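Huvow Wall-Top Handrail, single rail

If you have a stone retaining wall with a drop on the other side, you probably already know how hard it is to find a railing that doesn't fight with it. Most of what we looked at over the years was either far too fussy or looked like it belonged at a loading dock. The Huvow is one long, plain rail that follows the line of the wall, and we love it for that!

It comes in lengths of 200 cm that sleeve together end to end, so a long run reads as one line (the joints are there if you go looking, but you do have to look). The posts are set into the top of the wall, and each foot has a tilting collar with 11 degrees of play either way. That collar is our favorite part. Old walls are never level, and Jawad Warraich, who drew the first version, spent most of a November on his knees on top of one with a spirit level, getting crosser by the hour. The tilting foot came out of that.

The details:
Rail: galvanized steel tube, 46 mm across
Length per section: 200 cm
Posts: 2 per section, with tilting feet
Finish: bare galvanized, or Kururum gray powder coat
Hardware: sleeves, set screws and hex key in the box
Not included: anchors and mortar

Do check the wall before you order. Loose capstones need to be bedded again first, and if you're not sure about the state of the stonework, get a mason to look at it. Local rules on rail height vary a lot, and one rail may not meet them where children play or where the drop is a big one. Ask us about the double version, the Dodero, which uses the same feet.
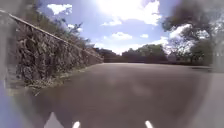
Pale gray rail along the top of a rough stone retaining wall, with shrubs and trees behind.

Looking after it is easy. Cut back anything woody that rubs against the tube, wipe it down with soapy water when you feel like it, and go over the set screws once a year. Scratches in the powder coat can be touched up with the small pot we sell separately.

Questions about corners, slopes or odd lengths go to Rafia Marwat on the order desk. Send a sketch with your measurements, and pencil on the back of an envelope is fine!

Page updated 25 Jun 2023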